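Hodora Community Music Society
Minutes of the meeting held July 31, 2026

The chair welcomed everyone warmly and thanked those who had driven in through the rain. The minutes of the April meeting were read and approved with one small fix – the spring piece was for string quintet, and we had written quartet, with apologies to the second cellist.

Fall concert. The program is very nearly settled. We open with the Dai suite for winds and piano, then the set of folk dances, and after the break the choir joins the players for the new cantata. There was a long and friendly talk about whether 143 seats will be enough, and in the end we agreed to keep the hall we have and love.

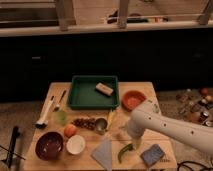
Hanyu Gu felt that the cantata needed at least 6 full rehearsals with choir and players together, as the middle section changes meter so often, and asked that the altos be given their parts early. Everyone saw the sense in this, and the rehearsal plan will be redrawn to suit.

Sheet music. The library now holds 111 sets, a good many of them gifts, and we are very grateful. Five sets are still out on loan from the spring – please look in your piano benches, dear members!
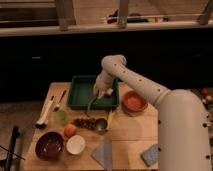

The Sinow songbooks have been mended and may be borrowed again, though we do ask that markings be made in soft pencil only.

Guest players. The Gralatix Trio has kindly agreed to play in the second half and to stay on for the reception. Their pianist would like an hour alone with the piano beforehand, and this was gladly granted.

Next meeting to be set once the rehearsal plan is out.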